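Teldale Opens Hand-Guided Teaching Cells for Garment Handling

IKDALE, December. Teldale has put its Dernano teaching cells into regular use for laundry sorting and folding tasks. An operator drives two arms by remote control, and each completed run is stored as one demonstration for training.

The Dernano cell is an enclosed booth built on aluminum extrusion, with both arms mounted on a common rail at the near edge of the work surface. Camera modules at the grippers record close views while the operator works. Printed surfaces are used so that trained models do not depend on a plain background.

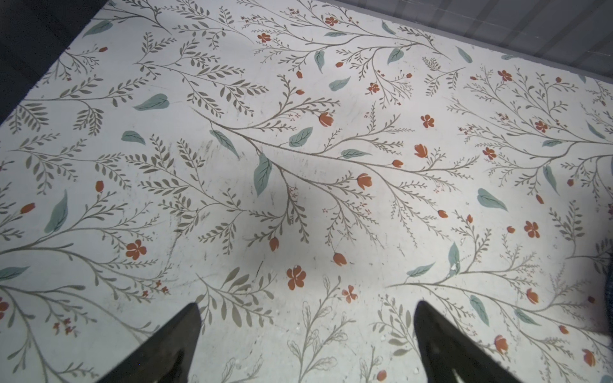
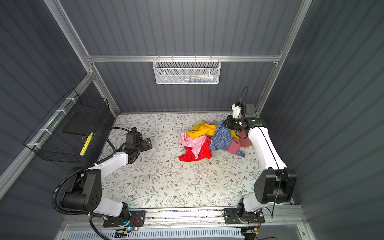 Dernano teaching cell, patterned work surface. The second picture shows both arms, with the right gripper on a checked shirt.

Waltraud Pfister
Technical Communications, Teldale

The first release covers 4 garment tasks and contains 3010 demonstrations, with a total recording time of 185 hours. Runs with a dropped control link are removed before training. Runs in which the operator misses a grasp and corrects it are kept and labeled.

"Clothing in a heap gives the operator few clean edges to grip," said Bülent Duman, head of teaching operations at Teldale. "We ask for slow approaches and a full release at the end of each run."

Operators train for 71 hours before their runs are accepted. Partner company Eberhard will test the trained models at its own site using the same arm layout.

Requests for access to the demonstration set can be sent to the Teldale office in Ikdale.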